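Door clearance

Door clearance, in building work, is the set of gaps left between a door leaf and the parts around it: the frame at the head and jambs, the floor or threshold below, and the second leaf where doors are hung in pairs. The term is also used for the open floor area needed for the leaf to swing. The two meanings are usually told apart as edge clearance and swing clearance.

Edge clearance

A leaf made to the exact size of its opening will bind. Wood swells across the grain as it takes up moisture, frames move as a building settles, and paint adds thickness to every face. The gap at the head and jambs allows for these changes. It is normally kept even along its length, and an uneven gap is the first sign that a hinge has loosened or that the frame has gone out of square.

The hinge side is commonly set tighter than the latch side. On thick leaves the latch edge is planed to a slight bevel, so that the inner corner clears the jamb as the door closes. Without the bevel the whole gap must be made wider, and the latch bolt then has less hold in the strike plate.

Undercut

The gap at the bottom is called the undercut. It is sized for the finished floor, including any carpet or tile laid after the frame is set. Hard floors are often not level across the full swing, and the leaf must clear the highest point it passes over. Rising hinges, which lift the leaf as it opens, are used where the floor slopes up into the room.

In houses with forced-air heating, the undercut may also serve as a return path for air when the door is shut. A larger undercut passes more air but also more sound and light. Where both privacy and air flow are needed, a transfer grille is fitted in the wall or leaf.

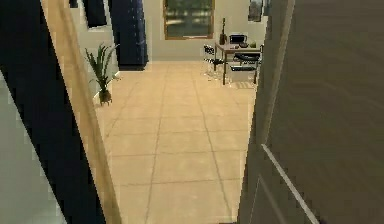 Open door and doorway to a room with a tiled floor (computer rendering).

Swing clearance

The swing of a hinged door covers a part of a circle whose radius is close to the width of the leaf. Drawings show it as an arc. Furniture, fixtures, and other doors are kept out of this area, and a stop is placed where the handle would otherwise strike a wall. Offset hinges move the pivot point so that the leaf stands clear of the opening when fully open, which increases the usable width without any change to the frame.

Measurement

Gaps are checked with feeler gauges or tapered wedges while the door is closed and latched. Noémi Szekeres, in a survey of older housing in Bundcombe, took readings at 5 points on each door and repeated them in December, when indoor air was driest. The survey found that most binding doors had faults at the top hinge, and that planing the leaf had often been tried first.

See also

Door frame
Hinge
Threshold
Weatherstripping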